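From: Bjartur Overgaard
Date: Mon 22 June
Subject: Re: [kolta-users] Flat dark surfaces come out banded

Gearóid Buckley wrote:
> Since the May build, large dark walls show banding in
> Kolta. Is this the dither setting again? Samples are at 64.

Partly. Dither is off by default when the output is 8-bit, and the Mulen preset inherits that. Set it to 2 and render again. Raising samples will not help - the steps come from quantization.

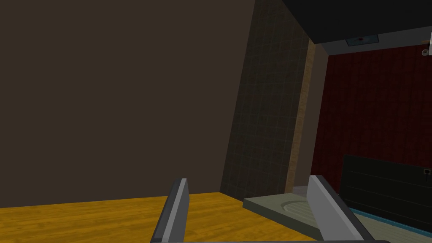
Fig. 1. Test render, dark brown wall at upper left.

For comparison, please use a plain wall with no texture. Texture hides the steps and makes the reports hard to sort. If the bands remain with dither on, attach the log to ticket 415 and state whether you export through Branura or directly. The Branura path converts twice.

Bjartur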